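Filed under: Home & Muddle, Laundry, Clothes I Should Have Ironed
Posted April 6, 2021 by Noemí Rosales

I've been meaning to get to grips with folding shirts for years, and the black ones are the worst. Every speck of fluff shows! Dayana swears by doing up the buttons first and laying the whole thing out flat, collar away from you, before you so much as touch a sleeve.
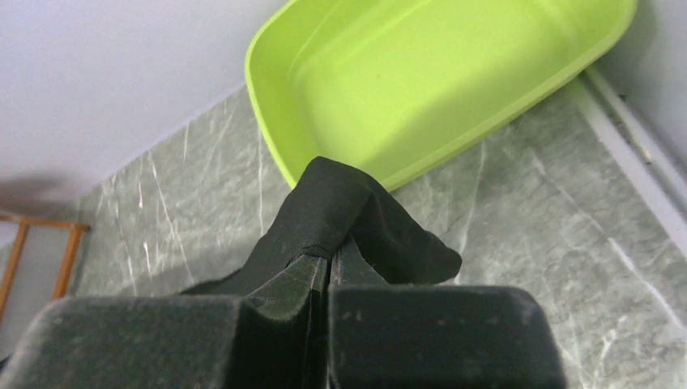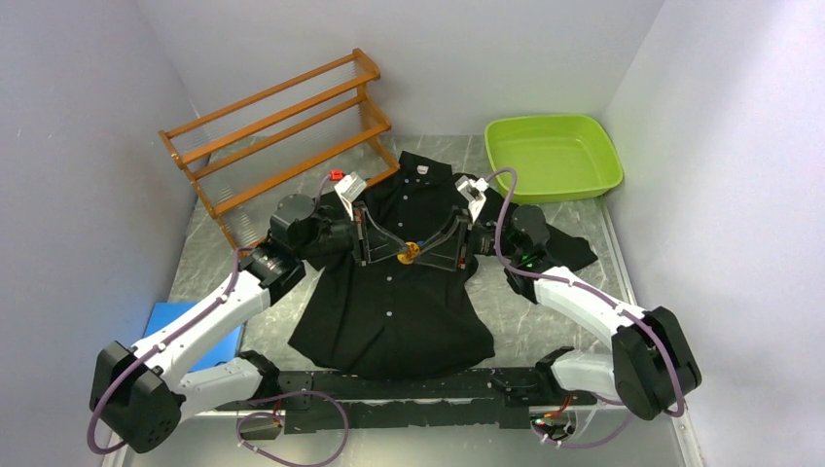
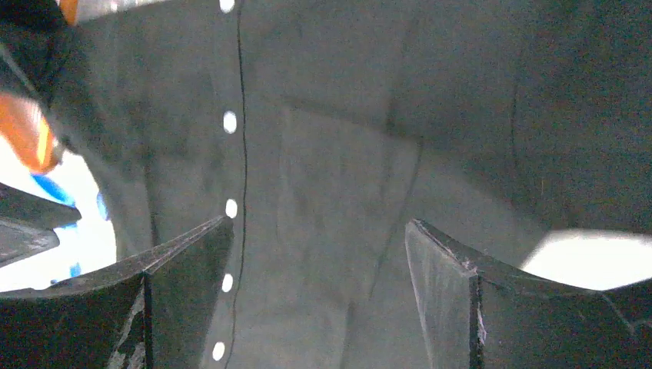

Black shirt with white buttons, spread out in the middle picture.

So – smooth the front with your palms, sleeves out to the sides, then fold each side in towards the placket (turn it face down first, which I always forget). Sleeves go straight down the back, then bring the hem up to the collar in two goes. I've got 19 shirts to get through and I'm on number nine, so tea first, I think. Nicanor has asked if I'll do his as well. I've told him he can read the blog.

We use cookies to remember your preferences. Accept | Manage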